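# Folding laundry

**Folding laundry** is the household task of turning clean, dry clothes and linens into flat, compact shapes that can be stacked, shelved or packed. It sits between drying and putting away, and it is one of the few chores found in nearly every home that owns more clothing than hooks. It takes a little space, two hands and some patience, and it rewards all three with drawers that close and shirts that can be worn straight from the pile!

Folding is closely related to ironing, rolling and hanging, and many households mix them freely. Dress shirts and jackets usually go on hangers. T-shirts, sweaters, jeans, towels and sheets are usually folded. Socks and underwear are a matter of strong family opinion.

## Where it is done

Any clean, flat surface will do. Tables and countertops are the firmest and give the sharpest creases. Ironing boards are narrow but stand at a comfortable height. The bed, though, is probably the best-loved folding surface of all – wide, soft, and already in the room where most of the clothes are going. A whole load can be tipped out at one end and built into piles at the other.

A bed does have drawbacks. The mattress gives under the hand, so a crease pressed into cloth tends to spring back a bit, and a tall stack will lean. People who fold on beds often smooth the sheet or blanket first, since a wrinkle underneath carries through into a thin garment. Low beds are hard on the back, and some folders kneel or sit on the edge for larger loads.

## Opening out a garment

Clothes rarely leave the dryer or the line in a helpful shape. Sleeves turn inside out, hems wrap around collars, and soft cotton rolls itself into a rope. Before any fold can be made, the piece has to be opened out, and this is where much of the time goes.

The usual way is to find two points far apart, such as the shoulders or two corners, and draw them away from each other. Pulling makes a straight line between the two holds, and the rest of the cloth drops from it. If the holds are at true corners, the fabric falls in a clean sheet. If they are somewhere in the middle of a sleeve or a side seam, the ends gather into twists and the middle hangs in folds, and one hand or the other has to let go and try a new spot.
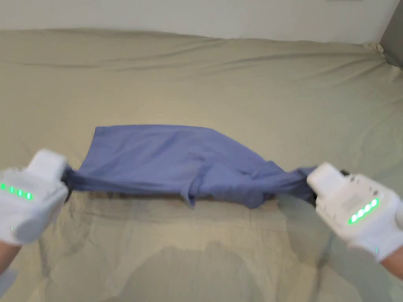
Norusow, March

A blue garment stretched between two grips over a beige-toned bedsheet is a fine study in this early stage. The upper edge runs almost straight, while the lower part is still gathered up, with a small flap hanging loose near the middle. Both ends are twisted tight. Cloth in this state can look like a shirt, a pillowcase or half a dozen other things, and working out which is part of the fun.

A light shake often finishes the job. Experienced folders give one quick snap downward, which loosens small wrinkles and sends trapped sleeves out to the sides. Heavy cloth needs a slower, wider swing. Knits should be shaken gently or laid down and patted flat, as they stretch out of shape when they are pulled hard from the ends.

## Common folds

**The rectangle fold** is the everyday method for shirts. The garment is laid face down, the sides and sleeves are brought in toward the back, and the long strip that remains is folded up from the hem, once or twice depending on the shelf. It is easy to teach and very forgiving.

**The file fold** carries the same strip a little further until it makes a small packet that can stand on its edge. Packets are lined up in a drawer like cards in a box, so every shirt can be seen at once. It suits shallow drawers wonderfully, and less so open shelves, where the row slumps as soon as one is taken out.

**The roll** starts from a flat strip and winds it up from one end. Travelers are fond of it. Rolled shirts fit into odd gaps in a bag, and they tend to pick up soft waves in place of sharp creases.

**The pinch fold** is the showpiece. With the shirt laid sideways, the folder pinches 2 points on the near side, crosses one hand over to the hem, lifts, shakes and lays the shirt down already folded. It looks like a card trick, and learning it is a real pleasure. Most beginners get it by the fifth or sixth shirt.

## Aids and tools

Folding boards are hinged panels that turn a garment into a rectangle of fixed size. The Tavlow board, sold in a children's and an adult size, has 4 panels and is flipped left, right and up. The Pokel board adds a fifth panel for long sleeves. Shops like them because every shirt on the shelf comes out the same width, and children like them because the flaps make a good loud clap.

The plainest aid is a piece of stiff cardboard cut to the width of the drawer. It is laid between the shoulders, the sides are folded over it, and it slides out from the bottom.

## Customs and competition

Folding habits pass down through families with surprising force. Towels folded in thirds and towels folded in half can divide a household for years, and many people can tell who put the laundry away by looking at the edge of a stack.

The town of Beaudoin holds a folding contest as part of its spring fair. Entrants work through a mixed basket on a bare table, and judges score both speed and the evenness of the finished piles. The standing record for the open class is 168 seconds for a full basket, fitted sheet included. The fitted sheet is worth extra points and draws the biggest crowd.

## See also

- Ironing
- Clothes line
- Fitted sheet
- Closet organization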